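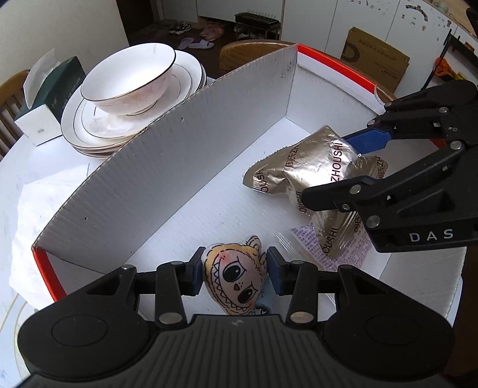
Jirnix Hand-Held Gripper, Pair

For recording pick and pack demos without a robot in the room. One in each hand, do the task, stop, next one. Sold as a matched pair, left and right.

In stock. Ships from the Savmont warehouse, order before 2 p.m. for same day.

What it's for

Collecting examples for a policy that has to learn two-handed work. Packing boxes, unpacking boxes, sorting groceries, clearing a table. Person does the job with the grippers, the recording goes to training. Same finger geometry as the Jirnix arm-mount version so what you collect by hand carries over to the arm with no remapping.

Good on mixed stuff. Soft toys, crinkly food bags, packets lying flat on the bottom of a carton. That last one is the hard one, see notes on flat items below.

What you get

2 hand-held grippers
2 wrist straps
1 dual charger, cable included
Spare fingertip pads, one full set
Hex key for the pad screws
Calibration card
Carry case

Camera mounts are on the grippers already. Cameras sold seperately, see Birno bundle.

Quick specs

Weight: 554 g each, no camera
Opening: 70 mm pad to pad
Fingers: linked, both sides move together
Drive: trigger, fully mechanical, you feel the grip in your hand
Pads: soft, replaceable, textured
Logging: finger opening, trigger position, pose, time stamp
Storage: on board, pull over USB-C or sync at the dock
Battery: a full morning of recording, charge over lunch

Fingers and pads

Both fingers close together on a linkage, so the object stays centered between the pads. Matters for the learning side. If one finger does all the moving the object gets dragged sideways and the model picks up the drag along with the grasp.

Pads are a wear part. Swap when the texture goes smooth. Two screws each. Do all four on a gripper pair at once or your friction is different left to right and it shows up in the data.

Pads come in two shades of blue, same compound, same grip. Don't mix old and new in one session.

Two hands at once

The reason most people buy the pair. Left holds the bag, right places the toy. Or both reach in the same box from different sides. The housings are slim enough to get over a carton wall at an angle but they will bump if you go straight down side by side. Come in from opposite corners.

Clocks on the two grippers sync when docked together. Dock them before every session, takes a few seconds. Skip this and left and right drift apart and you'll be lining up files by hand later. Not fun.

Recording a box-packing session

Short version of what's in the manual.

1. Dock both grippers, wait for the double beep.
2. Show both cameras the calibration card.
3. Set the box on the table, flaps open or tucked. Turn it a bit between takes, don't leave it square to the edge every time.
4. Start with the items in a new spot each take.
5. Pinch the right trigger twice to start. Twice again to stop.
6. Bad take? Hold the trigger down for three beeps, it gets flagged. Don't delete. Flagged takes are useful, Amin can sort them out for you.
7. Swap items after every batch. Hard, soft, shiny, flat.

Slow down. Most first-day data is too fast. If your hands are moving like they do when you unpack groceries at home, halve it.

Leave the room as it is. Dishes on the table, a tissue box, chairs, shoes on the floor. A model trained on a bare bench does fine on a bare bench and then falls over in somebody's kitchen. Move things around between batches if you want more variety.

Notes on object types

Plush and flat soft toys. Easy to grab, easy to over-squeeze. Pinch near the middle. Vary the tilt when you let go, otherwise every toy in the set lands the same way.

Foil and metallic food bags. Reflective so the picture changes with every small wrist move. Record plenty of these, more than you think. Grab across the body of the bag, one finger behind and one in front. Serrated ends catch on the pads, stay off them.

Clear plastic. Hard to see for the cameras. Try for a ridge or fold. Raise the lights a little if the bag keeps vanishing in playback.

Flat packets on the box floor. Slide to a wall first, then pinch the edge. If you can't get it in a couple tries stop the take and flag it.

Corrugated cartons. White interiors bounce light, check exposure before the first take. Red trim or printed edges no problem.

Software

Amin Desk comes with the pair, one seat. Pulls the recordings, lines up left and right, plays them side by side, trims the dead time at each end. Exports to the usual training formats. You can tag by task, by object or by operator number.

No cloud needed. Files stay on your machine unless you turn on sync.

Works on Windows and Linux. Mac version is coming, no date yet, please stop emailing about it.

Bundles

Pair only. Grippers, charger, case, as listed up top.
Birno bundle. Pair plus two wide-angle cameras, fitted and calibrated before shipping.
Lab bundle. Three Birno sets, shared dock, extra pads, three seats of Amin Desk.

Bundles can't be split after delivery. Prices on request for schools, use the quote form.

Care

Wipe pads with a damp cloth, no alcohol, it hardens the surface. Keep flour and sugar out of the links. A drop of light oil on the pivot pins every month if you record daily. Don't carry by the fingers!

If the fingers stop closing evenly, check the pins first. A loose pin is most of what comes back to us.

Common questions

Can I use just one? Yes. Single mode in the settings. The other one can stay in the case.

Left-handed operators? Fine, start trigger can be moved to the left.

Will it hold a full bottle? Small one, yes. Big one no, over the opening limit.

How many takes do I need? Depends on the task. For a simple pick and place with one kind of object most customers begin to see something with some 200. Mixed boxes need a lot more.

Do you sell the arm-mount version? Yes, separate page. Same pads, same spare parts.

Warranty and returns

One year on the mechanism, pads not covered. Returns within 30 days in the original case with all parts. Wipe your recordings before sending back, we reset every unit that comes in and can't recover anyting after that.

Spare parts: pads, pins, straps, trigger springs, all listed under Jirnix Spares.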